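Stop throwing out the old desktop

Posted in Opinion, May

Cleared out my desk at Stougaard last month. Under it, an old tower. Still ran. The memo said recycle it, new laptop on the way, thanks for your patience. I have no patience. I took the thing home.

My gripe is simple. We've been talked into treating a computer like a carton of milk. Four years, sour, bin. And the people doing the talking sell the milk.
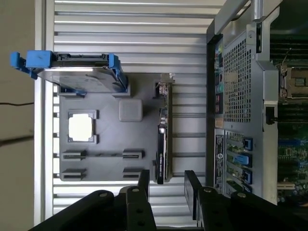

Hard drive in its caddy, blue clips and all.

Drives get it worst. Company policy at half the offices I've worked in is shred on sight. Fine, if there's payroll on it. But most of what goes in the shredder could be wiped overnight and put back to work. The Wunside schools asked for used machines last winter and got 14. Fourteen! The same season our county depot took in 4000 pieces of "end of life" equipment. Somebody's math is off and I don't think it's the schools'.

Yes, old machines draw more power. Yes, some are too slow for what people want now. I'm not asking you to edit movies on one. I'm asking you to let a kid write a book report on it.

And the laptop they gave me? A Domer, very thin, memory soldered down. When it needs more I'm suposed to buy another whole laptop. Quote was $601. The tower takes a stick of memory I can put in myself with one thumb, while the coffee brews.

We had a repair shop in Curkthorpe untill the rent went up. Now the nearest one is a long drive, and they mostly do phone screens. So people toss things. Of course they do. Make fixing hard enough and the dump starts to look like common sense.
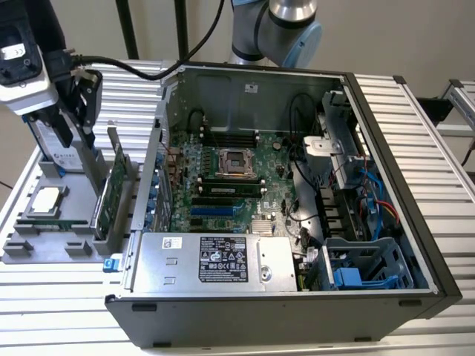

What I'd change

Standard screws. Sockets, not solder. A law that says parts stay on sale for ten years, at a price that isn't an insult. And offices that retire equipment should have to offer it around before it gets crushed. Two weeks' notice, a list on a web page. Cheap to run.

Meanwhile mine is in the kitchen. Plays the radio. Does the taxes.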